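May 9, 2022

Wemness bench, adapter intake. Started on the Dresier batch this morning. Plan is a soak at full load for 12 hours, then a repeat in November on the same units after shelf storage. Load bank set to 2 A. Logged output voltage at the start and will log again before I leave.

Unit 6 reads low against the others. Swapped leads, same reading. Set it aside and wrote the number on the bag. The old Hondik meter needs a new fuse, so everything today is on the bench meter.
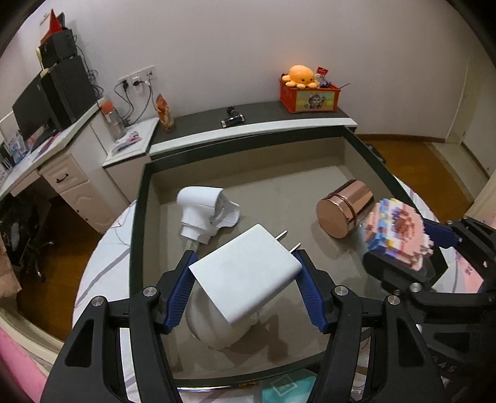 Korkor Agbeko thinks the low reading is the outlet strip, and says to run unit 6 straight from the wall before blaming the adapter. Same thing happened on the Debnath job, apparently, and a day went into it.

Will try that after lunch. If it still reads low I'll open the case. Insertion test (1,000 cycles) has to wait for the new socket plate. Order more bags.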